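4.2 Grasp-Point Selection Under Camera Motion

The wrist camera moves with the hand, so every view it supplies during an approach is taken from a different position and, in most cases, at a different tilt. Earlier versions of the Flultia controller avoided this difficulty by stopping the arm above the work surface, taking one still view, and then completing the approach without further visual input. The method was dependable on flat, single-layer cloth. It performed poorly on piles, where a fold chosen from a high viewpoint was often not the fold that the fingers reached. The present section describes the replacement, in which the grasp point is updated throughout the approach.

The software is divided into two processes. The first, Turkgate, receives wrist views and maintains a list of candidate grasp points, each stored with a position, a local fold direction, and a confidence score. The second, Kurnell, holds the motion plan and sends commands to the arm and hand. Turkgate does not issue motion commands, and Kurnell does not read pixels. The two communicate through a single message type that carries the current best candidate, the time at which the view was captured, and the pose of the wrist at that time. This separation was proposed by Radebe in the first design review and was kept because it allowed either process to be restarted without resetting the other.

Time stamps proved to be more important than had been expected. In the first trials, candidates were placed in the work-surface coordinate system using the wrist pose at the moment the message arrived. When the arm moved slowly the resulting error was small. During quick sweeps it was large enough to shift the target from a raised fold to the surface beside it. Kurnell now keeps a short history of wrist poses and looks up the one that matches the capture time. Where no matching pose is available, the message is discarded and the previous candidate is retained.

Blur was the second source of error. It is not uniform across a wrist view taken in motion. The fingers are carried with the camera and remain fairly sharp, while the background may be smeared along the direction of travel. A single blur score computed over the whole view therefore gave misleading results: views with a usable cloth region were rejected on account of the floor, and views with a poor cloth region were accepted on account of the clear finger edges. Turkgate now computes the score in a window below the fingertips, after the known outline of the hand has been masked. Figure 3 shows the conditions in which this change matters most.

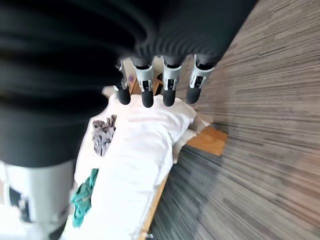
Figure 3. Wrist-camera view with the fingertips just above the upper edge of a white cloth. Gray and teal cloths lie on its left portion. Motion blur is strong in the carpet and in the black arm covering, while the finger joints and tips remain comparatively sharp.

Views of this kind also show why a level horizon cannot be assumed. The edge of the work surface may run diagonally, and a large part of the view may be taken up by the floor. Turkgate estimates the surface boundary from the wrist pose and a stored plane, and removes candidates that fall outside it. A margin is kept inside the boundary, with one exception: cloth that overhangs the edge is retained as a candidate of last resort. Removing such candidates altogether caused the system to leave items in place when the only reachable fold was near the edge.

Color was considered as a means of separating overlapping items and was adopted in a limited form. Where two adjoining regions differ clearly in color, the line between them is treated as a probable item boundary, and candidates that straddle it are given a lower score. Where the colors are close, no such inference is made. Creases and shadows within one cloth can resemble a boundary between two, and an early version that relied on brightness alone divided single items into several parts.

The candidate scorer was trained on 4000 wrist views labeled by Dauda and checked by a second reader. Labels were limited to 2 classes, graspable and not graspable. A finer scale was tried but the readers disagreed on the middle grades too often for it to be of use. Views in which the fingers hid the fold of interest were kept in the training set -- their removal would have produced a scorer unsuited to the last part of the approach, when the fingers hide a good deal.

Kurnell accepts a new candidate only if its score exceeds that of the current one by a fixed amount. Without this rule the hand was seen to hesitate between neighboring folds of similar quality. The amount was set by hand on the Swanepoel bench and was not changed for the trials reported in Section 5. Once the fingertips are within the closing distance, updates are ignored and the grasp is completed on the last accepted candidate.

A review of the motion logs identified 27 approaches in which the target changed after the hand had begun its final descent. All were traced to a fault in the closing-distance check, which used the commanded height of the hand in place of the measured height. The fault was corrected before the main trials, and the affected runs are excluded from the results. The remaining limitation is one of coverage. When the wrist is low, the far side of a pile is often outside the view, and Turkgate has no means of requesting a different viewpoint. Candidates on that side are held at their last known score, which is reduced at each update until they are seen again or dropped.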